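Progress report to the film fund, second reporting period
Date: 22/10/2024
Project: Savus (action comedy feature, Skukley Pictures)

Principal photography ended in September, on schedule. The picture edit is under way and a first assembly exists for all reels except the harbor fight.

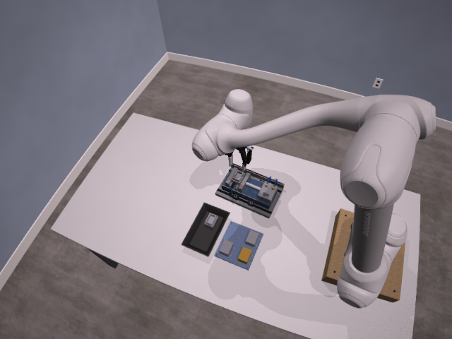 Skukley Pictures | Post-Production Department

Editing. The assembly runs long. Most of the excess is in the warehouse fight, which was covered in long takes, and in the comedy material before it. Of the 80 fight setups logged, 15 have been dropped. The opening chase has been recut and sent to the stunt coordinator for notes.
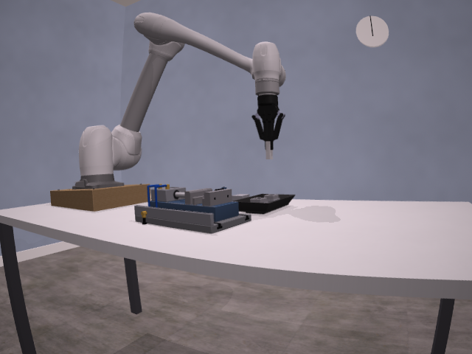

Pakley Distribution replied in writing that the recut chase reads more clearly, but that the jokes in the market section now land too close to the hits. The editor will restore two reaction shots there and resubmit the section with temporary sound.

Sound and dubbing. Dialogue replacement is complete for the leads. Supporting roles need two more sessions. Impact effects are being recorded new, as the library set used in the teaser did not match the slower choreography.
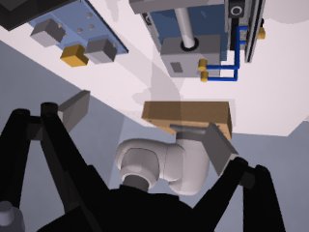
Budget and schedule

Spending is within the approved total. Stunt overtime exceeded its line by 4 percent and was covered from contingency. Delivery of the locked cut has not moved.

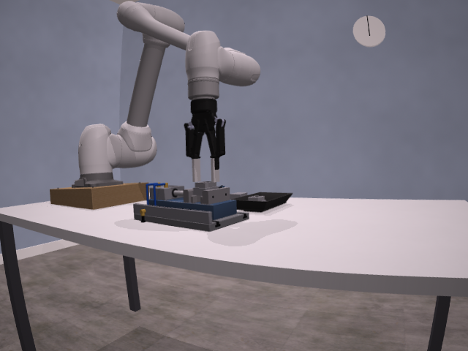

Next period

Finish the harbor fight assembly. Lock reels one and two. Deliver the subtitle list to Pakley. Confirm with the fund whether the Ramadan release window is still preferred for the regional version.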